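In Defense of the Boring Weeknight Dinner

I ate the same soup for dinner 16 nights in a row this March and I would like to make a case for it.

It was lentil. It had an onion in it, a couple of carrots, a can of tomatoes, and whatever was going soft in the drawer. I made a big pot, we ate it down, I made another big pot. My sister called it a cry for help. I'd call it the calmest month I've had since we moved to Fovthorpe, and I got my evenings back, and I read two whole books (one of them was bad, but I finished it!).

Somewhere along the line we all got talked into thinking dinner should be an event. I blame the recipe apps, a little. I have 218 recipes saved on my phone and I've cooked maybe nine of them. The rest just sit there making me feel guilty while I stand in front of the fridge at 6:15 trying to remember if I own fish sauce. Who decided a plain old work night needs fish sauce? My grandmother fed five people on a rotation of seven meals and you always knew where you were in the week by the smell on the stairs.

My friend Krisztina Kelemen disagrees with me on this, loudly, and she's a much better cook than I am. She says eating the same thing is how you stop tasting it. Fair enough. I did stop tasting the soup around night ten, and then on night twelve I put lemon in it and it was like meeting it all over again - I was so pleased with myself I called her. She was not impressed. She'd made dumplings.

And look, I love a big dinner. I'll drive all the way to Lirnthorpe for good bread and spend a whole afternoon on a stew if people are coming over. But I want that to be the treat, and I can't have it be the treat if I'm also supposed to pull it off after work with wet shoes and a headache.

So pick your soup, or your eggs, or your rice and beans. Chop the onion, put the lid on, go sit down. If anyone at your table complains, they know where the onions are.

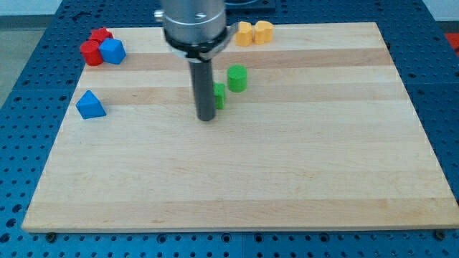
Pale striped wood, scattered with colored blocks.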